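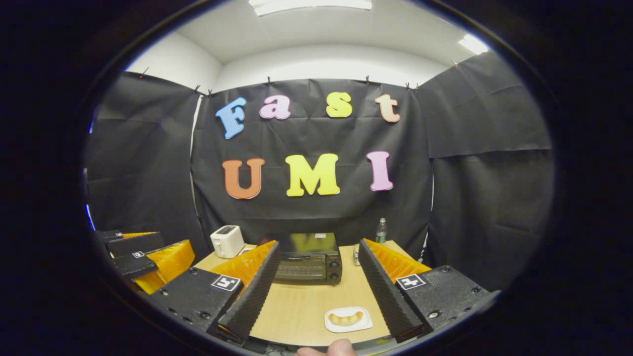
Hand grippers get a new care routine at the Pliko workshop

The hand-held grippers at the Pliko workshop in Jerkine have been given a proper service plan for the first time, and the people who use them every day say it was high time. The plan was drawn up over the spring by Radomir Angelovski, the workshop's technician, and it came into full use in July.

The grippers are used to record everyday kitchen jobs by hand, so that a robot arm can later be taught the same movements. A person holds the tool, opens and closes its two fingers, and goes through a small task such as moving a pastry on to a plate or loading a toaster. It is gentle work, but it is repeated over and over, and the soft parts do suffer for it.

Until now a gripper was looked after when somebody noticed something wrong with it, which usually meant halfway through a morning's recording. Under the new plan each one comes off the table after 200 recordings, whether or not there is anything the matter, and goes to Radomir's bench for a check that takes 12 minutes if all is well.

He begins with the ribbed orange pads, bending each one gently and looking between the ribs for small tears, and then wipes them down with a damp cloth (crumbs get in everywhere, he says, and butter is far worse than crumbs). The black foam strips along the fingers are pressed from end to end to find any place where they have started to lift. After that come the screws, which are tightened by hand and never with a power driver, a rule that goes back to a cracked housing last winter and a rather long wait for the replacement.

The printed square markers on top of the fingers get the closest look of all. The software works out how wide the fingers are open from these, and a greasy thumbprint or a curled corner can be enough to spoil a whole run. Each finger has its own marker, and Radomir now checks the pattern against a card pinned over his bench before the tool goes back. "I did once put two of them on the wrong way round," he told us cheerfully, "and I lost an entire afternoon looking for a fault in the software."

Taha Abdel Rahman, who looks after the recordings, has kept a tally since the plan began. In the last round, 327 recordings were made and none had to be thrown away on account of a worn pad or a marker that couldn't be read. In the round before the plan started, 112 were lost that way, and he remembers most of them with some feeling.

A box of spare pads and foam now lives on the shelf by the door, and anyone who takes the last of anything is asked to write it on the lid. Radomir will be showing the bench check to the evening group next, starting at half past five, and there is still room for a few more people if they would like to come along.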